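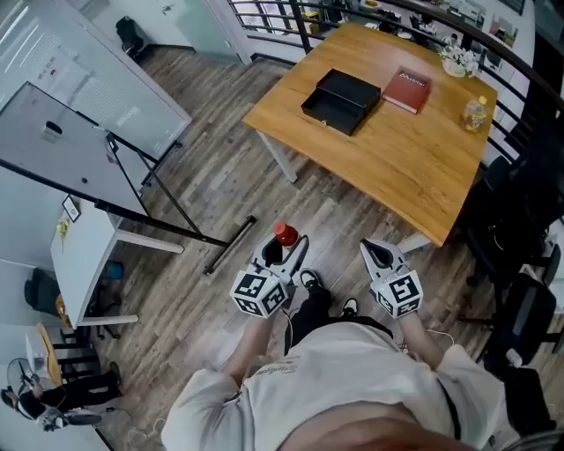
Brondier Business Center: Office Rental FAQ

Who may rent an office?
Any registered business or self-employed person may apply. Applicants must show proof of insurance before keys are issued.

What is the minimum term?
The minimum term is 2 months. Renewals must be requested in writing before the current term ends.

Is a deposit required?
Yes. A deposit of one month's rent is held in a separate account and returned after the final inspection.

Are utilities included?
Heat, water and electricity are included. Internet service is billed separately.

May tenants bring their own furniture?
Yes. Items that will not fit in the elevator must be approved by the building office.

How are access cards replaced?
Report a lost card to the front desk at once. The replacement fee is $39.

Where may visitors park?
Visitors may use the Gaete Street lot. The lot has 50 spaces, none of which may be reserved.

Who handles questions about a lease?
Please write to Bronwyn Ellery, Leasing Office, Suite 2.

Last updated: January

Comments

iltis_design: Does the deposit carry over if we move to a bigger office on the same floor?

Leasing Office: It does. Any difference in rent is added to the deposit at signing.

M. Terkov: The Gaete lot is full by 9 a.m. most mornings. Please consider a time limit.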